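Open day at a robotics lab: what do they show, and can you try anything?

Asked by Rhun Ifans

Cutside is holding an open day on 16 March 2026 and I have a place in the afternoon group. The email says there will be a demonstration of cleaning tasks and a talk on how the robots are taught. Has anyone been to one? I'd like to know how long it takes and whether visitors get to do anything or just stand behind a rope. My daughter wants to come too and she is 12.

3 answers

Flano
I went last year. Parking is bad. The talk was OK.

Deirdre Mulligan
I went to the one at the Skivemell site, same company. There were 18 of us and it took nearly three hours, including a break.

The first part is the arm, which they call Navarro. It wiped down a counter and then a shelf. It was slow, and it stopped twice and had to be restarted by the operator. You stand a few feet back for this.

The second part was more interesting to me. They explained that the robot learns from recordings of people doing ordinary chores, filmed from head height so that you see the hands and what they are working on. They had 1448 clips at that point and played a handful on a big screen — kitchens, a garage, a gym. Some of it is dull to watch, but you do start noticing how much the left hand does while the right one is cleaning.

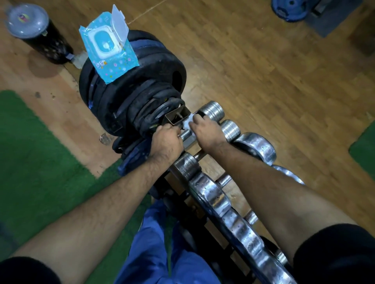 Wiping the top of a dumbbell rack, seen from head height.

Visitors could steer the arm for a few minutes at the end. There was a line, so go to that first if they open it early. They let a couple of teenagers have a turn, but I don't know the age rule. Email and ask before you bring her.

121navarro
Wear flat shoes, you are on your feet for most of it. Bring ID for the front desk — they did check mine.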